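Katanora Opens Its Plotter Care Bench to Everyone - Katanora News

February 2020

I'm Nyokabi Nyamweya, I look after the pen plotting cell here at Katanora, and I'm so happy I get to write this one! Our Hiris cell signs certificates and draws labels all day long, and starting this month any shop that runs one can send an operator to learn its upkeep at our bench (free, and yes, there's coffee).

Most of what stops a Hiris is small. The holder clamp drifts, the Z height needs a nudge, or a pen quits halfway down a sheet. Lourenço Magalhães and I log every stop, and of the last 40, 23 came down to the pen. So pens are where we start. You take one apart by hand at the table, get a feel for how the refill sits in the barrel, and only then go near the carriage.
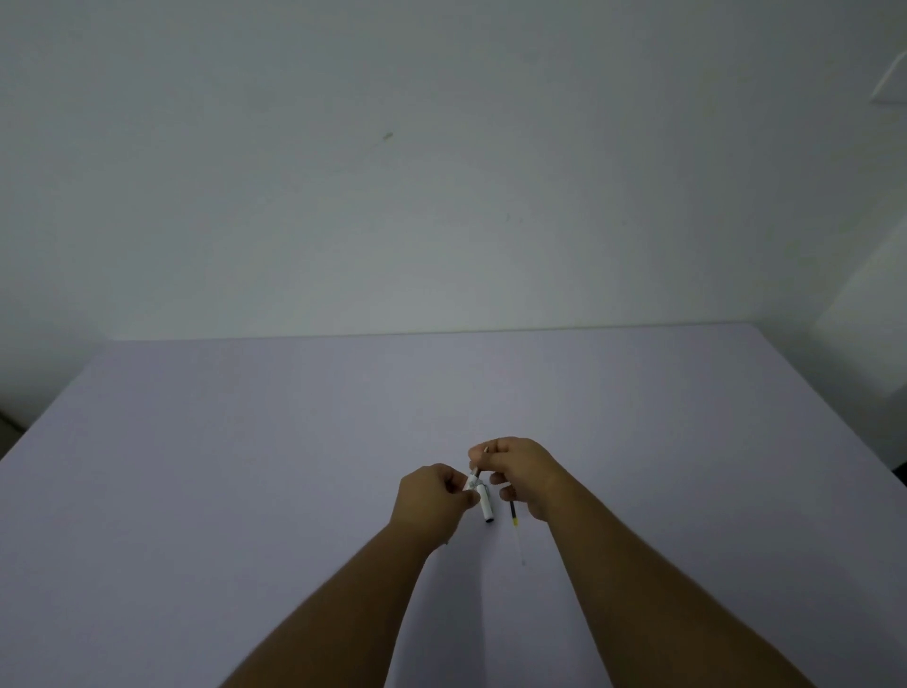 What the session covers

Refills first, then clamp tension, then five test lines on scrap paper with the feed turned down. Dorota Czerwiński takes over for belts and rail cleaning, which our own cell gets after every 1,000 sheets.

Sessions run through June at our Mwakyusa shop. To grab a seat, call the front desk and ask for Upendo Mabula, and please tell her which holder your machine uses!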